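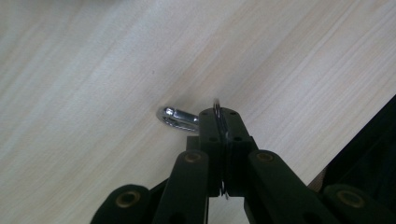 Search the archive
Search
Advanced
Merkano-users list

Monday, 16:42
By Rongrong Yin

Dear Man-sik, dear all,

Thank you for the long message. I answer inside your text, I hope the order stays readable. I write from the Brutholm side only, the people in Wukari may see it differently.

Man-sik Cheon wrote:
> We have 3,000 demonstrations in the shared folder and the policy
> still picks up the metal clips badly. Before I ask everybody for
> another 3,000 I would like to know if more of the same will help.
> Did you look at what is inside the ones you have?

Yes, last week I did. I looked at 86 of them from beginning to end, taken by chance from the whole folder. My opinion is that more of the same will help only a little. In almost 70 of these the clip lies flat in the middle of the table, the hook side shows to the left, and the person comes from the same side and closes the fingers on the ring. These are good and clean demonstrations, but they are nearly one demonstration repeated. The policy learns this one very well. When the hook shows to the right or towards the person, it moves to the place where the ring would be if the hook was on the left.

I made this mistake myself also. When you record for two hours, your hand begins to put the clip down always in the same manner and you do not notice it.

> Should we throw away the ones where the person misses the ring and
> tries again? Gil says yes, I am not sure.

Here I do not agree with the Gil people. Please keep them, but mark them. If the fingers miss and then the person opens, goes back a little and takes the ring correctly, this is the only place where the policy can see how to recover. What I would remove is the case where the person pushes the clip with closed fingers until it turns into an easy position. The policy copies this and then it pushes everything around the table.

For the marking, one word in the notes column is enough. We use "retry" and "push". Please do not write whole sentences there, the script reads only the first word.

> What about the grip itself? Some people hold the ring, some hold the
> hook, one person holds both.

This is for me the most important question and I am sorry that the instruction sheet said nothing about it. I propose that we take the ring, with the ring standing upright between the fingers and the hook free at the side. The next step is to hang the clip on the rail, and for this the hook must not be inside the fingers. The demonstrations where the hook is held are not wrong as a grasp, but they can not be continued to the next step, and if we mix both kinds the policy goes between them and closes on nothing.

I would also ask that everybody stops for a short moment after the fingers are closed, before lifting. One breath is sufficient. Without this pause the closing and the lifting are in the same few samples, and it is difficult to find afterwards where the grasp ends.

> Lighting? The metal shines a lot in my recordings.

In ours too. I tried a matt spray on two clips and the results were nicer, but then the model was worse with the normal clips, so I do not recommend it. Leave the shine. It is better to record part of the set in the morning and part in the evening with the lamp, and not to clean up the light too much. On a pale table the highlight on the hook is sometimes hard to separate from the wood, so a few sessions on a darker table would be useful if somebody has one.

> How do we divide the work?

My suggestion, please correct me:

- Brutholm records with the hook to the right and towards the person.
- Wukari records clips near the edges of the table, any direction.
- Your group does the retries, if you agree, as you have the most patient people.

Before each recording, throw the clip softly on the table and leave it where it falls. If it falls on the floor, throw again. Please do not correct it with the finger, also if it looks ugly.

I will change the instruction sheet during September and put the old one in a separate folder, so that we know which recordings were made with which text. One thing I could not find out: does the Merkano exporter keep the finger opening as a number, or only open and closed? In my files it is a number, but in the older ones from Wukari I see only two values. If somebody remembers which version changed this, please write to the list and not only to me.

With kind regards,
Rongrong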